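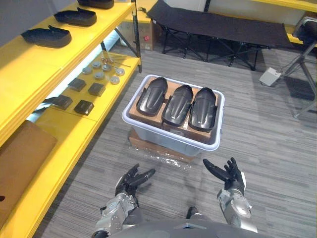

4. Comparing Two Hand Set-ups on the Shell Pick

Now for the fun part! By this point both arms are homed, the head camera is streaming, and you have a hand on each wrist. The shell pick is our favorite first test on the Deluvow bench because the parts are smooth, curved and a little slippery, and a hand that copes with them usually copes with most of what comes later.

You will need
The storage bin with the cardboard tray on top
Three black shells
The Justero controller, firmware 2.13 or later
A printed score sheet (Appendix C)

4.1 Setting out the parts

1. Stand the bin on its cardboard box, directly ahead of the robot and within reach of both arms.
2. Lay the tray so its edges sit above the rim. A sunken tray makes the fingers catch on the bin, and you end up scoring the bin instead of the hand.
3. Place the shells side by side, ridge up, narrow ends pointing away from the robot. They don't have to be perfectly parallel. A bit of tilt is good.
4. Open both hands and bring them in from either side of the tray.

Note: Check the head camera view before you go on. You want all three shells and both hands in it at once.

4.2 Running the comparison

1. On the controller, load the profile called Moriarty (soft close, slow thumb) for the left hand.
2. Load Caneck (fast close, all fingers together) for the right hand.
3. Press Start and let the left hand do 20 picks. Reset the shells by hand between picks with the arms paused.
4. Repeat with the right hand.
5. Swap the profiles and run both sets again. Please don't skip this one, even when you're hungry. Liam Foley found a tight wrist joint this way that we had been blaming on Caneck since February.

CAUTION: Keep your own hands away from the tray until the pause light is solid. A blinking light means the arm is still finishing its move.

CAUTION: Do not raise grip force above 165 on the controller scale. The shells have nothing to give and the fingertips take all of it.

4.3 Scoring

Give a full point for a clean lift held for 2 seconds, and half a point if the shell turns in the hand but stays there. Drops score zero. Write down which finger slipped first, if you can tell from the replay. Augustina Issahaku's tip is to watch the thumb at quarter speed, and it's great advice, you start seeing all kinds of things!

If the two profiles come out level, go to 4.4 and try the crossed layout.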